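Data Collection Notes, March: Lids, Jars and Clear Plastic

The kitchen set for the Plira handling model now stands at 3,876 accepted episodes. Of these, 1,181 involve a lid of some kind, and that group was the main work of the past month at the Flastthorpe site. This item covers what was recorded, what was thrown out, and what changes for the next block.

The kitchen layout is kept crowded on purpose. Earlier sets were recorded on a cleared surface with one or two objects, and models trained on them did poorly once the back of a counter filled up with jars, bottles and cups. Operators are asked to leave the background items where they find them at the start of a session and to move only the objects named in the task card. A lid task may begin with the lid beside its bowl, behind it, or partly under something else.

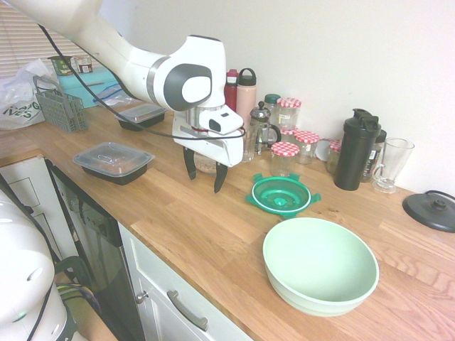 Each episode is saved with the fixed view, the wrist view, joint positions, gripper opening and the task card text. All streams share one clock. An episode is rejected if the wrist stream drifts from the joint record by more than 2 video frames, and this check now runs at the end of every episode instead of overnight. Brodie McPhee wrote the new check. It has cut the number of sessions that had to be repeated, mainly by catching a loose connector early.

Task cards for lids are short. "Put the lid on the bowl." "Move the lid next to the jar." "Turn the lid over." The wording is varied by the operator from a list, and no card names a color unless two lids are in reach. We record failed grasps as well as good ones, provided the operator recovers and finishes the task. Failures without recovery go to a separate folder and do not count toward the totals above.

Snap lids with side tabs remain the hardest group. The tabs offer a grip, but they can flex, and a grasp on a tab tends to let the lid swing. A grasp on the rim holds better and needs a lower approach angle. Labelers mark the grasp as tab, rim or center, with a fourth value, "other", for contact that fits none of these.
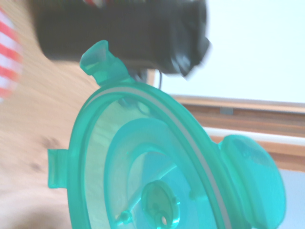 Light is the second problem. Clear and tinted plastic changes a good deal in brightness between a morning session and one at 4 p.m., and exposure on the wrist view shifts as the arm turns toward or away from a bright area. We considered blinds and fixed lamps for all sessions and decided against both. The model will have to work in daylight. Sessions are instead tagged by time of day, and the Ploltell loader draws evenly across the tags when it builds a training batch.

Blur has been argued over more than it deserves. The rule until February was to drop any episode in which more than a tenth of the wrist video was smeared. That rule removed fast reaches almost entirely and left a set in which the arm appears to move slowly at all times. The rule has been withdrawn. Blurred video is kept, the joint record is trusted for position, and labelers place the contact mark from the gripper signal when the picture does not settle it.

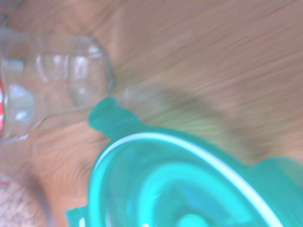 Glass next to plastic gets its own tag, "clear pair", from this month. Cabello, our labeling tool, has been updated to accept it, and older episodes will be tagged as labelers reach them. Please do not add the tag by script. An attempt to do so from the task card text missed every episode in which the glass item was not named on the card.

For the next block, operators should start half of all lid episodes with the lid upside down. Upside-down starts are thin in the current set. Task cards are in the usual folder, and the old blur sheet should be removed from the station binders.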